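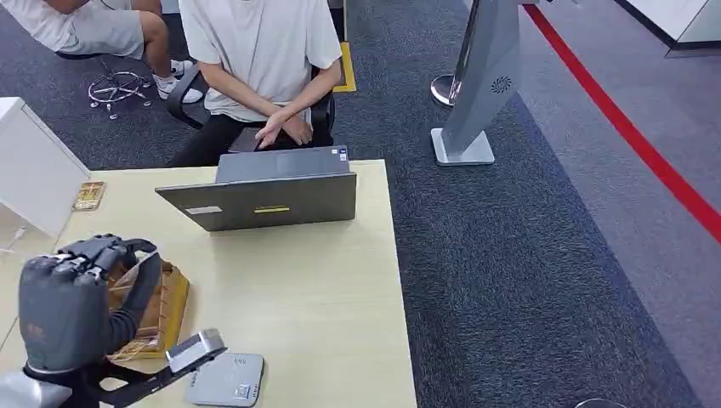

Day whatever-it-is of the handling trials, and I'm writing this on the bus home because if I wait until after dinner I'll fall asleep on the couch again. So, April at Karneo. We used to have a returns room with a long bench and a radio, and now we have a corner of the ground floor with tape on the carpet and a hand that's learning to do what I did for years. My whole morning was packages. Small brown cardboard ones with a folded flap, the kind I could open half asleep, and the hand goes down to them with those dark grey fingers curling over the top, and I catch myself curling mine too, under the desk, like when you're in the passenger seat pressing a brake that isn't there. I wonder if the others do it. I haven't asked!

The thing I keep turning over is how much sitting there is now. Returns was a standing job. My feet hurt every single night and I complained about it to anyone who'd listen, and now I sit behind a laptop and type in what went wrong, and my feet are great and my neck is awful. There's a menu for it. Slipped, crushed, missed, wrong side up, other. I use "other" more than I'm supposed to. Peiyu says the people reading the log can't do much with "other," and she's right, but then I write three lines in the notes box about how the flap was tucked under and not over, and she says that's the best stuff in the whole log. So which is it!

Peiyu Luo is the one running our end, and I like her, which I didn't plan on. She came over from the Lallalbridge office and I'd decided she'd be one of those people with a stopwatch. She isn't. She asked me on her second morning how I know when a box has been opened and taped shut again, and I talked for most of an hour – the sound, the way the corners go soft, how the tape lifts a little at one end. She wrote down every word. I went home feeling very important, and then around bedtime I felt a bit sick about it. That was my whole trick, and I'd handed it over for free, with hand gestures.

Ferenc wouldn't do it. He's polite, he answers what he's asked, but he gives them the short version. We had lunch outside and he told me he figures every good tip he gives them is worth one hour off somebody's week. I said that's not how it works. He said okay, how does it work? And I ate my sandwich.

The number everybody knows is 900. That's what the old bench did in a shift, 900 items through and out, and it's what they want from the new setup (Tufa, they're calling it, no idea who picks these names). We are not near 900. We had 3 decent runs before lunch and then the scheduling program, Dridix, logged us all out and we sat there looking at each other until somebody upstairs fixed it. On the old bench if the computer went down you kept a pile and a pencil and caught up later. I miss the pile and the pencil. I never thought I'd write that sentence.

But I have to be fair, because this is my own diary and who am I fooling. I don't miss the heavy totes. I don't miss the January after the holidays when my wrist was in a brace and I was doing it left-handed. Marking down slips and crushes is dull but it doesn't hurt. And there was a moment today when it got a soft-cornered box up off the desk on the first go, no dent, and I said "oh, nice" out loud, to a hand. Peiyu laughed so much she had to put her tea down.

What I'd like is for somebody to tell us what the job is called. My badge still says Returns. The form I signed says "operator" in one place and "reviewer" in another, and the pay line is the same as it was, which I noticed, and so did Ferenc. He says he's going to ask at the next team meeting. I said I'd ask with him and I meant it, though my stomach went funny. We're supposed to hear about the evening shift then too. There are people on evenings I trained, and they keep texting me like I'd know.

Things to do: ask about the badge. Ask if we can have the radio back. Bring the cushion for my neck. Look up whether that supervisor course takes people without a certificate – I saved the page, code 2154, before I lose my nerve. And call Mom, she thinks I work with a robot like in the movies and I haven't had the heart to tell her about the drop-down menu.

My stop's next.

Home Entries Archive About me Older Newer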